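**Re: [elton-users] Meeting room table – what lives on it and what doesn't**

Hi all, replying to Hidayah's below as I've got ten mins before the Hubmann call and otherwise it won't get done.
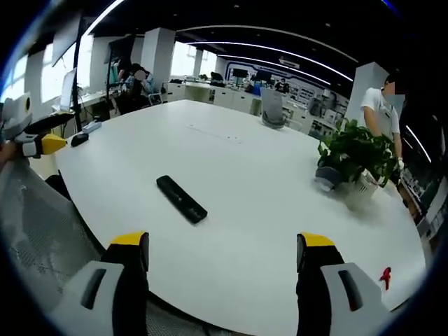 So, the big oval table. I've read everyone's replies and I think we mostly agree, just not on the plant. My go at it, in no order:

Remote. Stays on the table, middle, where people can see it. I know Ikhsan wanted a holder on the wall but the last wall holder came off with a fair bit of paint and the remote was in someone's bag for most of May. Middle of the table. Please don't take it next door even "for a sec".

Power strip. I'd like to keep it on the top for now. Yes it's ugly. The panel in the middle of the table is meant to take the cables but half the room's chargers are too fat to go through and I'm not having people crawling about on the floor with a client sat there. If somebody finds a strip that fits under the lid, send me the link, anything under 100 is fine without asking.

Mouse. Belongs to the room, not to whoever sat down last. It lives by the power strip. Spare batteries are in the Nakero tin on the shelf, and if you take the last two tell Marcela.

Small red thing. Is it anyone's? Speak up by the end of the week or it goes in the lost property drawer with the single gloves.

Plant. OK. Shahla wants it on the windowsill, Hakim wants it left alone, Hidayah wants it "anywhere but in front of my face". I'm with Hakim on keeping it on the table, sorry Shahla – the sill is right over the radiator and the last one there went crispy in a fortnight. But it can go right down the side end so people can see each other across. Trim the long bits, don't pull them. Cuttings go in a glass in the kitchen if you want one at home, they root in no time.

Also whoever is watering it, thank you, but the white pot has slats and I don't trust the liner. Take it to the sink, let it drip, bring it back. We had a ring on the old table that never came out and this top marks if you so much as look at it.

Chairs. Tucked in when you leave, all of them. The mesh ones catch the edge of the table if the arms are up too high, so drop them a notch first. There's a scuff already.

Wiping down. Damp cloth, bit of washing up liquid, dry it after. NOT the Multomel spray, that's for the kitchen worktops and it leaves a film. I spent a good twenty minutes getting it off.

On the money side, as Ikhsan asked: table was 2254 with delivery, chairs came to some 900 on top, and there's 538 left in the furniture pot. I would rather that went on a decent lamp for the far corner than on a second table nobody has room for. Happy to be outvoted.

Got to run. If you disagree reply to the list, not just to me, I lose things.

Marcela – can you print the short verison and stick it inside the door? Not on the table!

Cheers,
Hakim's deskmate (you all know who)

> **From:** Hidayah Ngui
> **To:** elton-users
> **Subject:** Meeting room table – what lives on it and what doesn't
>
> Hello everyone,
>
> Now that the new table has been in for a while, could we agree what is allowed to stay on it overnight? I came in at 8.30 to set up and had to move two mugs, a bag of satsumas, somebody's scarf and a pile of Hubmann brochures before I could put my laptop down.
>
> My suggestion is that we keep the remote and the mouse, and everything else goes home or goes in the cupboard. I am not against the plant as such but when I sit opposite it I can't see who is talking, and the leaves end up in my notes.
>
> Could we also decide about the power strip? It slides about when you plug something in and I have knocked a tea with it once already.
>
> Lastly, can someone say which cleaner we should use on the top? Shahla says one thing and Ikhsan says another.
>
> Thanks,
> Hidayah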